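Speaker notes: Setting out and putting away shared dishes
Luvgate house kitchen evening, July. 25 minutes plus questions.

Start on time even if people are still getting tea. Thank Edgardo Villanueva for the room and the projector. Say that the handout is on the side table and that it has the shelf plan on the back, so no need to copy anything down.

Opening point. Luvgate has 87 residents and one shared kitchen. The inventory last July came to 738 pieces, counting lids. Most of the complaints in the book are about dishes that are clean but can't be found. Read out the entry about the soup bowls. Pause for the laugh if there is one.

Next slide. Talk about laying everything out on a table before it goes back on the shelf. Plates nearest you, bowls behind them, the tall things against the wall. A cloth on the table saves the rims and cuts the noise.

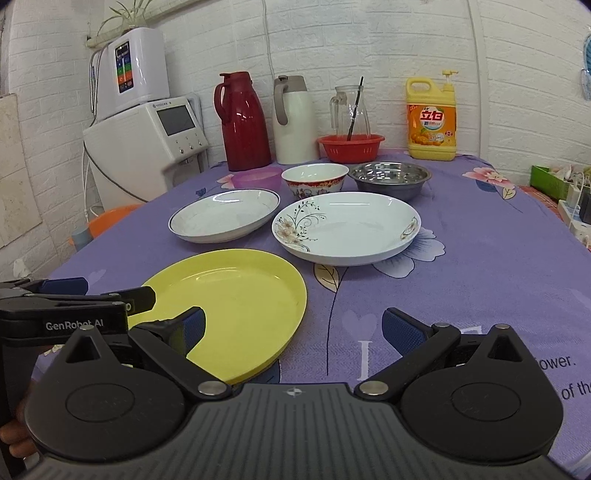

The reason for tall things at the back is reach. If a thermos stands in front, every sleeve that goes past it is a risk. Same for a glass pitcher. I broke one at Kunditz that way and paid for it, tell that story only if we are ahead of time.

Sorting. Ask the room how they sort at home. Usual answers are by color, by set, by owner. My answer is by shape first, then size. A plate goes with plates even if it is the only yellow one in the house. Sets come apart over the years and it is a waste of shelf to keep a place for a set that has two pieces left.

Materials. Keep this short.
Plastic: scratches, so no scouring pads. Goes on top of a stack, never under china.
China: check the rim with a fingertip before stacking. A chipped plate goes in the box by the door.
Stainless steel: dry it with a cloth or it spots. Fine to nest.

Stack height. Five plates at most on the open shelf. Kimutai Ogola will ask about the closed cupboard, where it can be more, but the weight is a problem for whoever is short.

Slide with the second table view. Leave it up during the discussion and get a drink of water.
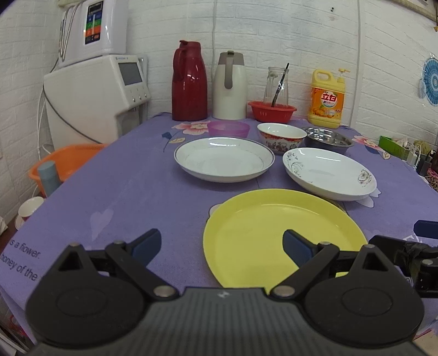

Shabani Swai had asked at the earlier run of this talk whether bowls shouldn't come before plates, seeing that they take longer to dry and end up holding everyone up at the rack. Fair point. Say that the order of washing and the order of shelving are separate, and that bowls can be washed first and still be shelved last.

Labels. Shelf edges only, block letters, no tape on the dishes themselves. We used 106 labels and had a few left over. Spare ones are in the drawer under the kettle.

Questions until 8:30. Collect the pens. Chairs go back against the window side.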